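The studio closed Drurna's servers in March, at 4 in the morning, when the fewest people would be on. Vesela Halilović stayed logged in for it. She had 312 hours in the game and a house by the river that she had paid for with tokens, back when a token bought something.

She had come in through the Skoker wallet, like most people. You linked the wallet, bought a ferryman, and the ferryman earned a little every time someone crossed. In the first month she made nearly 200 dollars and told her sister. In the second month she made less, and didn't bring it up. By the end the ferrymen cost more in fees than they took in, and the river was quiet except for the people who liked it there.

Ximeng Cai was one of them. He had the house across the water and kept his lamps lit, which cost tokens too. They had never talked about anything outside the game until the notice went up.

"What will you do with the ferryman?" he typed that night.

"Keep him. I can't sell him."

"Wurkero says they'll take Drurna items."

"Take them for what?"

"A hat," he wrote. "One hat per item. I asked."

She laughed out loud in her kitchen. Wurkero was a farming game that had already been about to launch when she bought the house. She had read its plan once, all the way down to the part where the dates stopped. 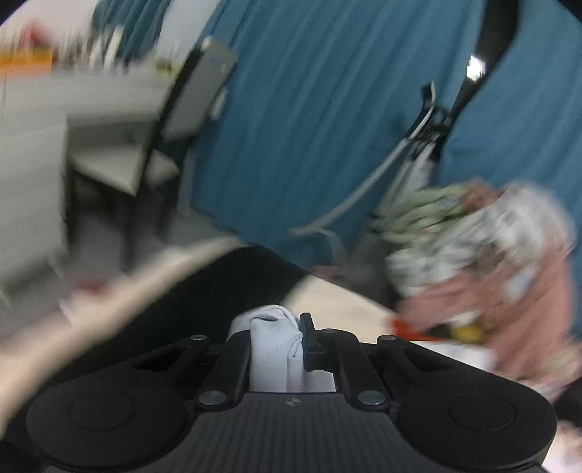
Vesela had kept a notebook of every crossing in the first months, and she got it out while they waited. The early pages were neat. Later on she had written the fees in the margin, then only the fees, and then there was a gap where she had stopped writing altogether and just played. She had marked the place with a piece of pale cloth, folded over, and she put it on the table next to the keyboard and read him some of the names. There was a player called Lu who had crossed every evening for most of a summer and always paid double.

"I knew Lu," Ximeng wrote. "Lu sold everything the week before the price dropped."

"Smart."

"Lu came back, though. New account, no house. Just walked up and down on my side."

"Did you talk?"

"Mostly about the lamps."

With 2 minutes left she called the ferryman over and got in. She had never been a passenger on her own boat. The fee window came up and asked her to approve the payment, from her wallet to her wallet, less the network's share. She approved it. The ferryman said the line he always said about the current being strong today.

Ximeng was standing at his landing when the boat touched. He had a default coat on, the brown one everybody started with.

"Where's the good coat?" she asked.

"Moved it to the wallet. For the hat."

She was typing an answer when the picture stopped. The water held still and the chat box went gray. After a moment the login screen came back with its music, and under the music a line saying the server could not be reached.

She opened the wallet on her phone. The ferryman was there, item and number, with a small drawing of him beside the boat. Under him was a payment, still pending.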